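Oiling the boards, and other August jobs

10th August

The kitchen at Sendell has been on my list since we moved in, and with two weeks off work I finally ran out of excuses. The plan was to repaint the cupboards. I have not repainted the cupboards. I have sorted the drawers, thrown away a lot of plastic lids and spent far too long reading about chopping boards.

We own too many of them. There's a thin plastic one for raw meat, a round one that came with a cheese set, and several wooden ones of different ages. The wooden ones had gone grey and furry because I used to leave them in the sink, and one had a split at the end you could fit a coin into. That one has gone on the bonfire pile.

The rest I scrubbed with coarse salt and half a lemon, rinsed, and stood on edge overnight. The next day I sanded them with 400 grit paper, going with the grain. You get a lot of very fine dust, so do it outside and shut the back door. Then a coat of food-safe mineral oil, left for a few hours and wiped off. I did three coats on the worst one and two on the others.

Pale boards show every beetroot and turmeric stain, but I still like them best. Most of the larger ones are made of several planks glued side by side, and the joints are where I look first for trouble. If you can get a fingernail into a joint, water can get in too.
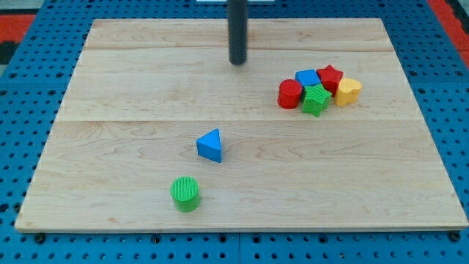

What I spent

The oil was the dearest thing, and I bought a bigger bottle than I needed. The sandpaper was left over from the shed door. I also gave in and ordered a knife block from Kima, which took 37 days to come and is slightly too tall for the shelf. It lives on the worktop by the kettle now.

The drawers

I took everything out and only put back what I'd used since Christmas. Two potato peelers stayed, because one is left-handed. The fish slice from the old house went to the charity shop along with a garlic press that never pressed anything.

Still to do

The cupboards, obviously. I've got as far as two tester pots, one a greyish green and one a cream that looks yellow in the evening. I'm leaning towards the green. The hinges need replacing as well and the ones on the left-hand side are an odd size, so that will mean a trip to the ironmonger's. I'm hoping to have it all finished by the end of September, before it gets too cold to paint with the windows open.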